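Cuaderno de taller, sala pequeña
4 de febrero de 2018
Anota: Abilio Bustamante

Domingo, aprovechando que no hay nadie en Paredes. Toca separar botellas de plástico para la prueba de etiquetas que pidió Yolanda Manzano. Criterio del día: las botellas se dejan tumbadas en la mesa, sin orden, con el tapón puesto, y van a la papelera gris redonda de la derecha. No se aplastan.

Hay de etiqueta roja y blanca con tapón rojo, de etiqueta azul con tapón blanco y las pequeñas naranjas.

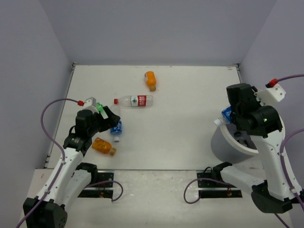
Las transparentes son las que dan más guerra para clasificar. Si falta la etiqueta solo queda el color del tapón, y en la caja de Jemia vienen tapones cambiados. Apunto las dudosas en hoja aparte con la referencia 28. Las naranjas van todas al mismo grupo aunque la etiqueta esté estropeada.

Pendiente de noviembre: pesar las botellas con tapón y sin tapón. La báscula Berkon sigue marcando 43 g con el plato vacío. La he puesto a cero dos veces y vuelve a lo mismo. Hasta que la miren no apunto pesos.

Sobre la mesa: la superficie blanca mate va bien, las etiquetas se leen sin reflejos. Limpiar solo con paño húmedo, el producto de Selov deja cerco. 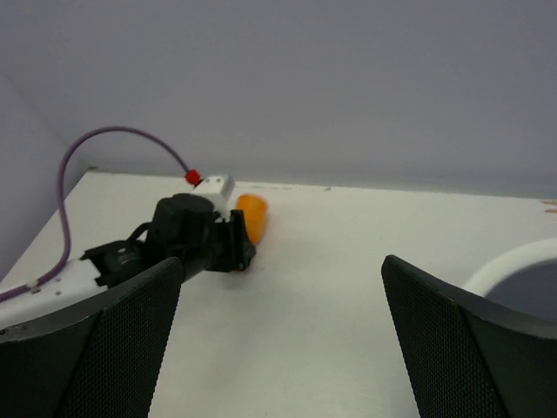

Las paredes las dejaría lisas como están. Yolanda quería colgar la tabla de colores en la del fondo, pero se puede pegar por fuera, junto a la puerta, y se consulta igual.

Para el lunes:
- bolsas nuevas para la papelera
- pedir a Jemia otra caja, con los tapones revisados
- preguntar a Yolanda si las de etiqueta azul cuentan como agua o como refresco
- llamar por la báscula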